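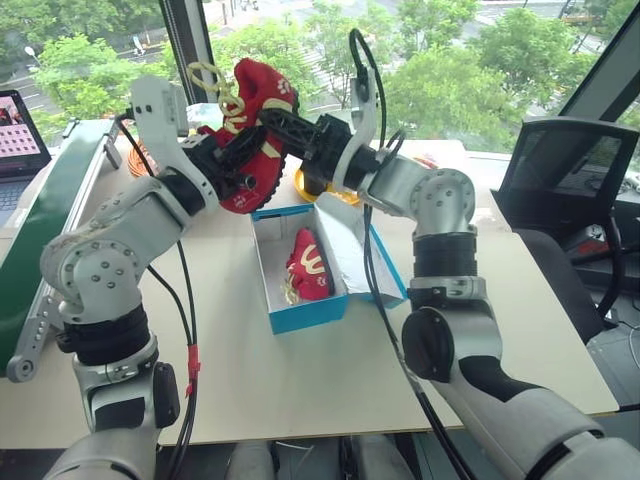
Dradix two-arm packing station: seven months in

Posted October 11, 2020 by Carla Qaisi
Shares 40 | Comments 30

I run returns and repacking at our shoe warehouse in Rovatdale, and I have wanted to write this review since March, when the Dradix came in on a pallet and took up half the freight elevator. I love this thing. I'll try to be fair anyway!

First, what it's good at. Shoes are miserable items for a machine. They're soft in one place and stiff in another, the laces go everywhere, and a pair has to go into the box nested or the lid won't close. The Dradix handles all that by using both grippers on one shoe, so it can hold with one and nudge or turn with the other. On kids' sneakers (small, knit, squishy) it's the best I've tried, and I've tried the single-arm Karaki, which was fine for boots and hopeless with anything that bends.

Loose laces are still the weak spot. If a lace hangs low it can end up outside the box, and then one of us has to tuck it in. Tissue paper is hit or miss too. We gave up on having it fold the tissue and now do that part by hand.

Now the part my coworkers in Nitirton keep emailing me about: what happened to the people? There are as many of us on the returns floor as before. What changed is the day. I used to pack 3,000 pairs in a bad stretch after the holidays and go home with my wrists in braces. Now I mostly check soles, match sizes and decide what's good enough to go back on sale, and I sit down for a lot of it. Some of the crew miss the packing, and I get that. You could talk the whole time with your hands busy. The new job needs more attention and there's less chatting, and we had to ask for longer breaks (we got them).

Training was better than I expected. Two days, most of it on how to stop it, restart it and show it a new box style. I would have liked more on what to do when it drops a shoe, which we learned by ourselves.

Small gripes: the cables along the arms collect dust like you wouldn't believe, the error messages are just numbers (hello again, 1,007, whatever you mean), and it's slower than a good packer on a good morning. By late afternoon it has caught up.

Would I want it gone? No way. If you get one, put the people who pack in the room when the layout is decided. We moved our table twice before the reach felt right, and both times it was a packer who spotted the problem.

Share this review | 30 comments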